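Plivley, posting from the Hillgate office. Thread on reverberation in rooms with hard ceilings, as I keep answering the same message about meeting rooms and echo.

1/ Reverberation time (RT60) is how long a sound takes to drop by 60 dB after the source stops. Long is fine for a choir. Short is what you want for speech. Most complaints of "bad acoustics" in offices are a long RT60 and very little else.

2/ The old Sabine formula still does most of the work. RT = 0.161 × V / A. V is volume in cubic metres, A is total absorption in square metres. You can do it on the back of a delivery note.

3/ Worked case, the Coetzee unit, ground floor. Volume 1,697 cubic metres. Absorption as let, from the survey: 90 square metres. That gives just over three seconds. Speech at the far end of a table is hard going at that.

4/ Add 203 square metres of absorption and A becomes 293. RT falls to 0.93 s. Still a bit lively for calls, perfectly usable for desks.

5/ Note the shape of that curve. The first panels do far more than the last ones. Going from 0.93 to half of that means doubling A again. Most budgets stop before then and most ears don't mind.

6/ Absorption coefficients vary with frequency. A thin foam tile may be decent at 2,000 Hz and close to useless at 125. If the maker quotes a single number, ask for the octave bands. If they won't send them, buy something else.

7/ Bare steel decking, painted concrete and glass all sit near zero in the speech bands. Carpet on a hard floor helps at the top end only. People fit carpet, lose the hiss, keep the boom, and conclude treatment doesn't work. 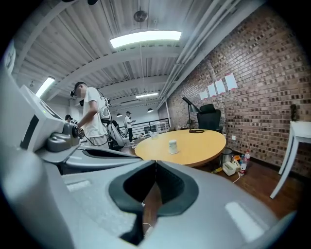 8/ Hanging baffles beat flat panels per square metre of material, both faces being exposed. Leave a gap between rows at least equal to the baffle depth. Check sprinkler clearance before ordering, as I did not in July.

9/ Sabine assumes a diffuse field. Long low rooms break that assumption. So does putting all the absorption on one surface: sound carries on bouncing between the parallel walls and the measured figure comes out worse than the sum says.

10/ Measure before and after. A balloon and a recorder will do for a rough T20. I use the Grorkix meter, mostly for the export. Six positions, averaged, fans off.

11/ Absorption isn't insulation. Panels won't stop next door's radio. That needs mass and airtight joints, which is another thread and a larger invoice.

12/ Spreadsheet is in the usual place. Octave bands on the second tab. Column F was wrong until this morning, so take a fresh copy if you have an old one.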